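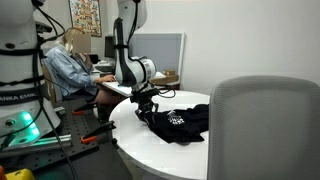

T-shirt duty on the round table, with one of the keyboard crowd at her desk behind.

So we're five months into working next to robots at Rustari, and people keep asking me if I'm scared for my job. Short answer: no. Longer answer: my job has gotten kind of weird, and I want to write some of it down before it starts feeling normal.

Back in September I folded shirts. That was most of my day (returns come in balled up, they go out flat) and I was fast. Then Eltora, the folks who own us, decided folding was something a pair of arms could learn, and I got moved over to teach it. I figured I'd last a week!

What I do now is mess up shirts. I crumple one, drop it on the table, let the arm have a go, and write down how it went. Black cotton is the worst -- the folds all look the same to it, and frankly to me too by late afternoon. Our log hit 1,905 tries this week. Jonalyn wanted cake at 1,000 and we forgot, so she's still holding that over me.

The pay went up a little, which I won't complain about. My wrists quit aching. On the other hand, Teodoro and I used to talk all day across the folding bench, and now he's over at the Trudton building with the 29 people still doing it by hand. I miss that more than I expected. He thinks they'll all be moved by next year and he wants to know to what. I asked Afaf, who runs our side, and she said she doesn't know yet. I'd take that over a slide show, but it isn't much to bring back to him.

Anyway, next up is hoodies. Dede has already hidden the one with the drawstring -- she says the arm isn't ready and neither is she.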